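Notes on Collecting Demonstrations for the Fustance Project

April 2, 2020

The Fustance project has now completed its second collection period, and several readers have written to ask how the examples are gathered and what standards are applied to them. The following is a personal account and does not replace the written protocol, which is maintained by Noémi Oláh and remains the authority on any point where the two differ.

The purpose of the present work is to assemble a body of demonstrations from which a policy for grasping household objects can be learned. Each demonstration is produced by a person operating a simulated arm through a hand controller. The operator sees the view from the wrist of the arm and a second view from the side of the workspace, and is free to use either. Both views are stored, together with the joint positions, the opening of the gripper and the commands issued by the operator.

The decision to work in simulation was taken in November, after a review of the first collection period. At that time the group had a single physical arm in Daltitz, and sessions were limited by the hours in which two people could be present. The simulated workspace removed that restriction. It also allowed the starting position of each object to be set by the software, which had previously been done by hand and with a noticeable preference for the center of the table. Kartini Purba identified this preference when she plotted the starting positions from the first period, and her plot settled the discussion.

Operators are asked to complete 60 demonstrations per session, with a rest after every 40 minutes. Four operators are currently trained. A new operator first completes a practice session, the results of which are discarded. Gyu-bin Hwang reviews the session after that one in full before any of it is admitted to the collection.

The protocol distinguishes between an attempt and a demonstration. An attempt begins when the arm leaves its home position and ends when the operator presses the release key. An attempt becomes a demonstration only after review. The reviewer records whether the object was lifted, whether it was held until the end, and whether the contact was of a kind the physical gripper could reasonably reproduce. The last of these questions has caused the most disagreement. The simulator will sometimes permit a grip that would slip on a real surface, and two reviewers may differ on where the line should be drawn. Where they differ, the attempt is set aside and examined by Su-bin Kang, whose decision is final.

Mugs have required more attention than any other class of object. An upright mug can be taken across the body or by the wall, and operators settle on one of these quickly. A mug on its side presents a wider choice. The fingers may close across the outside of the cylinder, or one finger may be placed inside the mouth and the wall held between the two. Early instructions recommended the first approach without exception. This was withdrawn when it became clear that the learned policy performed poorly whenever the open end faced the gripper, a situation in which the second approach is often the shorter one.
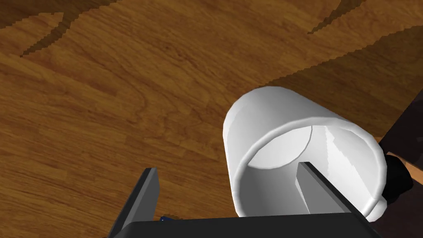
The current instructions therefore leave the choice of approach to the operator and ask only that it be made before the fingers reach the object. Hesitation near the point of contact is the most common reason for a demonstration to be refused. A policy trained on hesitant examples tends to stop at the same place and wait, and no later adjustment has corrected this satisfactorily. Operators who change their minds are asked to withdraw the arm, press the release key and begin a new attempt.

Unsuccessful attempts are retained in a separate archive. They are not used in training at present. Ville Kettunen has proposed that they be used to train a second model, which would estimate the likelihood of success while an attempt is in progress. I support the proposal, although the labels in the older part of the archive will need to be checked first, as the reasons for refusal were entered as free text and are not consistent.

Two matters remain open. The first is the appearance of the workspace, which has used the same wood surface throughout. Additional surfaces and lighting conditions will be introduced before the next period. The second is the handling of pauses, which are now trimmed by a script that does not always distinguish a pause from a slow approach. A revised script is being tested, and sessions will resume when Noémi has approved it.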